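Keeping a White Worktop White

A white or pale worktop shows everything. Coffee rings, pencil lines, rust from a wet screw, the gray smear left by aluminum parts. Most of it comes off with things you already have in the house, as long as you get to it before it has a week to settle in.

Everyday cleaning

Use warm water with a small squirt of dish soap and a soft cloth. Wipe once with the soapy cloth, once with plain water, then dry with a towel. The drying step is the one people skip, and it is why a clean top still looks streaky. Paper towels leave lint on a matte surface. An old cotton T-shirt works better.

Vacuum or brush off grit before you wipe. Sawdust is harmless, but metal filings and sand will scratch a painted or laminate top.

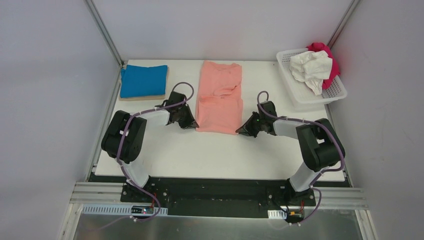

Weletbridge, March

Marks and what takes them off

Pencil: a white vinyl eraser. Pink erasers can leave color behind.

Ballpoint and marker: rubbing alcohol on a cotton pad. Dab first, then wipe toward the middle of the stain. Test it on the underside if the top is painted, as alcohol softens some paints.

Coffee and tea: baking soda mixed with water to a paste. Leave it on for 20 minutes under a damp cloth and rinse. Old rings may need a second round.

Grease: dish soap, used neat. For thick machine grease, scrape up what you can with a plastic card before you put anything wet on it.

Super glue: acetone will shift it, but it will also dull a lot of finishes. I try a plastic scraper first and leave the acetone for tops I don't care much about.

Rust spots: lemon juice and salt, five minutes, rinse well. Don't do this on stone. Acid etches marble and limestone and you will not get the shine back.

Light scratches

You can't remove a scratch from laminate, only make it harder to see. A little paste wax rubbed in and buffed off helps on a gloss finish. On a matte finish it leaves a shiny patch, so leave it alone.

Painted tops are easier. Sand the spot with 120 grit, wipe off the dust, and touch it up with the same paint using a foam roller. A brush leaves lines that catch the light. Let it cure for a few days before you set anything heavy on it, even if it feels dry by evening.

Solid wood under white oil is somewhere in between. I have a Stöckli top in the back room that gets a light sanding and one coat every July. The can says two coats – one has been enough for me.

Protecting the surface

Felt pads under anything that gets moved. Rubber feet are fine on stone but can turn a white laminate yellow over time, and that stain goes deep. I learned this with a desk lamp and have never got the mark out.

A cutting mat saves more worktops than any cleaner. Mine is a plain Amodum one, bought at Steden, and it gets replaced when the cuts start to catch the blade.

Keep chlorine bleach away from seams and edge banding. It can weaken the glue, and once water gets in behind a loose edge the board swells. If an edge has started to lift, dry it out overnight, run in a thin line of contact cement and press it down with a block and clamps.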